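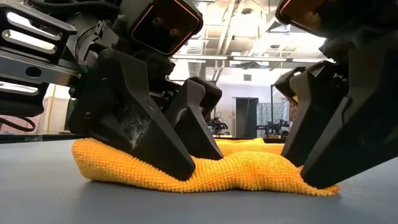
Page last updated: April

Careers & Studies / Open calls / Robot learning

Operators wanted for a study on two-arm towel folding

Trosent is looking for people to operate a pair of robot arms for a study on handling cloth. Our earlier method learned to fold a hand towel from 1477 operator-led folds. It did well when the towel started out nearly flat and poorly when it started in a heap. We want to find out how much of that gap comes from the way operators first spread the cloth — and for that we need many different hands on the controls.

The work is done at our Estlow site. You guide both arms through one fold at a time, from whatever state the towel is in at the start. Sessions run from 9:30 a.m. to noon or from 1 p.m. to 3:30 p.m., with a break halfway.
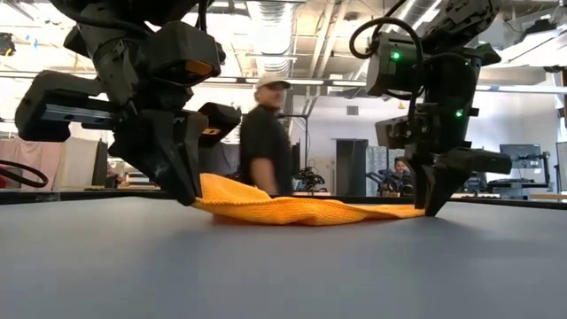
Each operator gets a paid practice session before any folds are recorded. Golnar Nazari runs the practice and will go over how to grasp a single layer, how to pull with both arms at once, and when to let go and try again. Failed folds are kept in the data, so you will not be asked to redo them.

The full set will hold 3085 folds. We then train the same model twice, once on all of them and once on a random 500, and compare the two on towels it has not handled before.
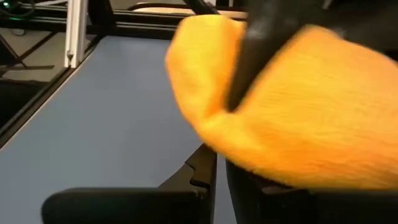

Who can apply

You must be 18 or older, able to use both hands for controls, and free for at least four sessions. No robotics background is needed. People who have worked in laundries, tailoring or hotel housekeeping are very welcome. We have 65 places. Employees of Mengal, our partner on the analysis, can't take part.
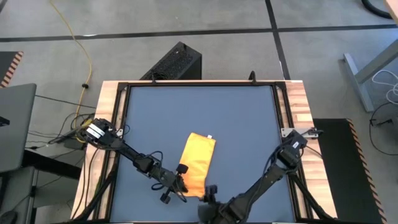

Two-arm station with towel, Estlow.

To apply, send a short note to Ghazala Rajput in the study office with the times of day that suit you and whether you are left- or right-handed. Questions about the method or the earlier results go to Stijn Koster. Applicants will hear back by the end of the month — places are filled in the order notes come in.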